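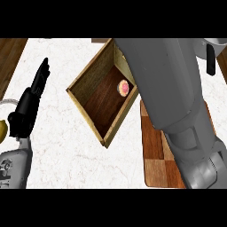
Manipulation in Simulation: Handout 4
Pick, place and the open drawer
Course lead: Aurélien Charpentier. Lab sessions: Andor Bakos.

6 min read

In September you moved single objects across an empty table. The kitchen task uses the same controller, but the arms now share the worktop with other things and one of the targets sits inside a drawer. Read sections 1 to 3 before the lab. Section 4 is for the write-up.

1. The task

The pastry starts on the floor of the open drawer. Your program must lift it clear of the drawer walls and set it down on the checkered cutting board. Either arm may do the lift. The episode ends when the pastry is at rest on the board and both grippers are clear of it, or after 517 control steps, whichever comes first.

The drawer's position and angle change with the seed. Do not type its corners into your code. Read its pose from the state at reset and work in the drawer's own frame until the pastry is above the walls.

2. Approach

Most failed runs in last year's logs came from the approach and had little to do with the grasp. When the pastry lies close to a wall, a gripper opened across that wall will hit it. Turn the wrist so that the fingers open along the wall, then come straight down.

Check the whole forearm for contact as well as the fingertips. A path that is fine for the gripper can still drag a link over the edge of the drawer. The helper in the Stirau library returns every contact pair for a given joint position. It is slow, so call it on waypoints and leave it out of the control loop.

Keep the closing force low. The simulator will not crumble the pastry, but a hard squeeze makes it slip out sideways, and it is awkward to recover from a corner.

3. The second arm

You may park the second arm or use it. If you park it, choose a pose away from the cutting board. Groups Firkell and Flistard both wrote a handover last year. Flistard's was the quicker of the two, and their code is in the shared folder under Çınar, with comments.

4. What to hand in

Run your final program on 100 seeds and report the number of successes. Training groups may use up to 3,000 demonstration episodes. Scripted groups need none, but must explain how their waypoints were chosen.

Sort your failures by cause: wall contact, missed grasp, dropped on the way, wrong placement, out of time. Include one top view from a failed run and say at which step it went wrong. A run with no failures should be repeated on the hard seeds, numbered from 115 upwards.

Questions about the marking go to Aurélien. Installation problems go to Andor, with the full error text pasted in.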